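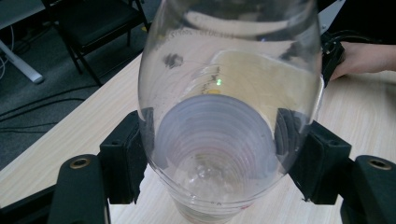 Figure 1. Clear plastic bottle, upright on a light wooden tabletop.

4. Recap Passages in Reviews of Second Volumes

4.1 Material and definitions

The analysis in this section covers reader reviews of the middle volume in young adult trilogies, as posted to the review site Sendeo. A review entered the set if it met three conditions: it was written in English, it was longer than one paragraph, and its author had also posted a review of the first volume in the same trilogy. The last condition was added after the pilot coding described in Section 3, where reviewers with no earlier post on the trilogy proved hard to place. Some of them had read the first volume years before, some had skipped it, and many did not say. The resulting set contains 3,792 reviews.

We use the term recap for any stretch of text that restates events from the first volume. A recap may be a single clause ("after her escape from the city") or several paragraphs. It is distinguished from a setup, in which the reviewer describes the opening situation of the second volume without saying how that situation came about. The two are often joined in the same sentence. Where they were, coders marked the whole sentence as recap if any finite verb in it referred to an event in the first volume, and as setup otherwise. This rule overcounts recap slightly in reviews with long sentences.

A warning is any statement that tells the reader what the review will give away. Following Yap and Kanagaratnam, we separate local warnings, which concern the book under review, from inherited warnings, which concern the book before it. A blanket notice such as "spoilers ahead" was coded as local unless the surrounding text named the first volume.

4.2 Frequency and position

Of the 3,792 reviews, 2,735 contain at least one recap. In most of these the recap comes in the first paragraph and takes the place of a plot summary. Reviewers who open this way tend to give very little of the second volume's own plot later on. The usual order is recap, setup, a remark on the heroine or hero, and then an overall judgment of how the book compares with its predecessor. Love interests introduced in the second volume are commonly named in the third or fourth of these parts, and seldom in the setup.

Recaps placed at the end of a review are rare and serve a different purpose. They are mostly found in negative reviews, where the reviewer returns to the first volume to list plot lines that the second has dropped. Khondokar treats passages of this kind as complaint and leaves them out of his count of recaps. We have kept them in, on the grounds that a reader who has not finished the first volume learns the same facts from them.

The remaining reviews, those with no recap, fall into two groups. In the first, the reviewer links to the earlier review and goes straight to an evaluation. In the second, there is no link and no restatement, and the text assumes a reader who already knows the characters by name. The second group is larger in the weeks after a release and shrinks over time. A review posted in the release month is evidently addressed to people who are following the series. By the time the final volume appears, reviewers are writing for a more mixed audience, and the share of texts with an opening recap goes up.

4.3 Warnings and what they cover

Inherited warnings nearly always stand in the first or second sentence. Their wording is highly regular. The most common form is a conditional addressed to the reader, followed by a pointer to the earlier review. Less common is a statement in the third person about "anyone who hasn't read" the first volume. The two forms do not differ in what follows them, and we do not separate them below.

Local warnings are more varied, both in form and in how well they match the text. Two coders, working separately, judged whether each warned passage gave away an event from the final third of the book. Disagreements were settled by a third coder. Many passages placed under a local warning disclose nothing later than the opening chapters. The reverse case, a late event disclosed with no warning at all, occurs chiefly in discussions of the ending. Middle volumes in this set often close on an abrupt turn, and reviewers who object to the turn tend to describe it. Reviewers who approve of it more often write that they "won't say" what happens, which still tells the reader that something does.

The Manov trilogy shows this pattern most plainly. Its second volume ends with the return of a character believed dead, and hostile reviews of that volume name the character far more often than friendly ones. The Korletey trilogy, which ends its second volume with a journey left unfinished, produces no such split. There, reviewers on both sides mention the ending in similar terms. We take this as a sign that the kind of ending matters along with the reviewer's opinion of it, although two trilogies cannot settle the point.

4.4 Reviewer habits across a series

For a smaller group of reviewers we were able to follow the same person across all three volumes of at least one trilogy. Siriwardena and Karunaratne report that reviewers settle on a format early and keep it. Our material agrees with this for warnings. A reviewer who gives an inherited warning for the second volume nearly always gives one for the third, often in the same words. It agrees less well for recaps. Recaps of the first volume tend to vanish from reviews of the third, even in the work of reviewers who had supplied them for the second. What remains is a recap of the second volume's final chapter. The first volume is then present only through the link at the top of the page.

One result of this is that the events of the first volume are restated most fully in reviews of the second, and a person who reads only the reviews of the third may not learn the basic premise of the series. This was the case in 11 of the trilogies examined. In 7 of these, the premise was also missing from the publisher's description of the third volume shown on the same page. Section 5 takes up the question of how readers who arrive at a series through its last book make use of the linked reviews.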